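Home Products Stories Press Contact

Gremton brings Dostisard desk range to shared work rooms

GREMTON, July — Farah, the maker of simple office furniture, today announces that its Dostisard desk range is available for schools, libraries and small companies. The range has one idea behind it: a big white top with a matte surface, and very few things standing on it.

The first large order was placed by the Grondora study center, which has taken 43 tables for its reading and project rooms. The center is open until late in the evening, and each table is used by many different people during one day.

"We had asked our visitors what disturbs them most at a shared table," says Mitiku Tilahun, head of product at Farah. "Nearly 333 persons answered us, and many of them wrote about the same two matters — the light which reflects from a shiny top, and the pens which are never in their place. So we began with these."

The Dostisard top is white with a light gray tone, and it has no gloss. It can be cleaned with a soft cloth and normal soap. The legs are ordered separately, in 2 heights, and can be changed later by one person with the key that comes in the package.
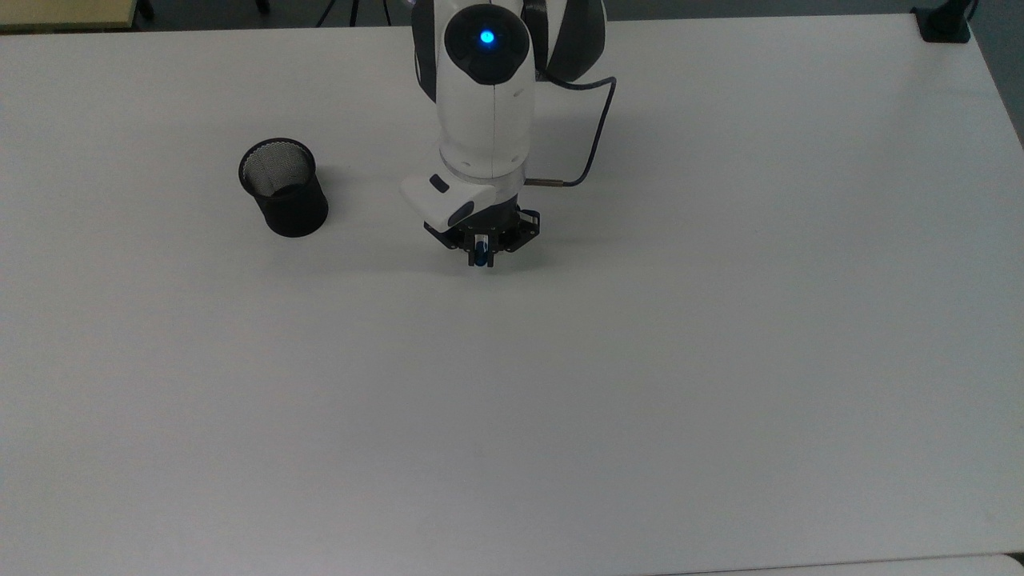 A black mesh pen cup on a white tabletop.

Together with the tables, Farah recommends to its customers a short rule for the end of the day: the cup stays, and everything else goes back to the shelf or the bag. At Grondora this rule is printed on a small card near the door of each room. Pens and markers are put into the cup with their caps on.

Farah has prepared 702 tops for delivery in the first period. Orders from schools will be handled first, and after them orders from companies. Samples of the surface can be requested by post or at the Gremton showroom, which opens at 9 in the morning.

Press contact: Mitiku Tilahun, Farah, Gremton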